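Birkness Shared Workshop
Floor Tidying Arm: Frequently Asked Questions
Last edited 06/06/2023 by Keerthana Iyengar

Is this thing going to clean my house?
No. If you came here hoping for that, I can save you some reading. We are trying to get an arm to pick small bits of litter off a floor and put them in a bin. I was against the project when it was proposed and I am writing the FAQ, so take that into account.

Who is working on it?
Raghavendra Nair does the software, Lenni Keskinen does anything with a wire in it, and I keep the log. Xiomara Haverford asks to see the log before she believes any of us.

Why small litter? Why not socks or toys?
Socks were the first idea. Everyone who builds one of these at home starts with socks, and the videos are mostly cuts. Small litter is duller and it shows you sooner whether the arm knows where the floor is. A gripper that closes an inch too high on a sock will often still come up with some sock in it. With a scrap of tissue it gets air.

Do you test on a real floor?
We test on rugs as well as on the bench. Results from a plain white bench top are close to worthless in my view, and I have told Raghavendra so more than once. A rug has pile and a pattern, and if it has big flowers on it the software has plenty of pale shapes to get wrong. Furniture with curved legs makes it worse, because there is shadow under it and not much room to come in from the side.

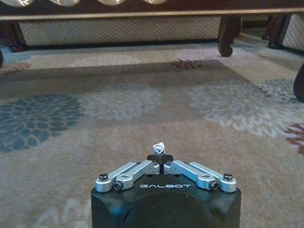
The other trouble with soft pile is height. Lenni measured the bench once and we trusted that number for weeks. A rug gives when you push on it, so "the floor" depends on how hard you are pushing. We now stop on contact and back off a little before closing. It is slower. I don't know yet that it is better.

What is your success rate?
I won't give you one. The log has 2561 attempts in it, but the rules for what counted as a success changed in November, and adding the two halves together would give a nice figure that means nothing. Before the change, a piece that was lifted and then dropped on the way to the bin was marked as a pick. Draw your own conclusions about other people's percentages.

What would convince you that it works?
20 pieces in a row, on a rug it hasn't been tuned for, placed by somebody outside the group, with no one touching the keyboard. Our best run under those rules is 6. Raghavendra thinks the next version will do it. He thought that about the last version too.

Can it tell litter from things I want to keep?
No, and I would be careful with anyone who says theirs can. It goes after small light-colored lumps. An earring back or a folded receipt would be fair game as far as it is concerned.

Is it safe around pets and children?
We don't run it with either in the room. There is a stop button, and one adult stays next to it the whole time with nothing else in their hands. Please don't write to ask about cats.

Could I build one at home for less than a vacuum costs?
I doubt it. You can cut the price of the frame and the bin. The arm and gripper are where the money goes, and after that it is evenings. If you want clean floors, buy the vacuum.

Can I get your code?
Ask Raghavendra at the workshop. It is set up for our bench and our camera position, and there are comments in it that only make sense to him. Lenni's wiring notes are in the gray binder by the door - please put it back.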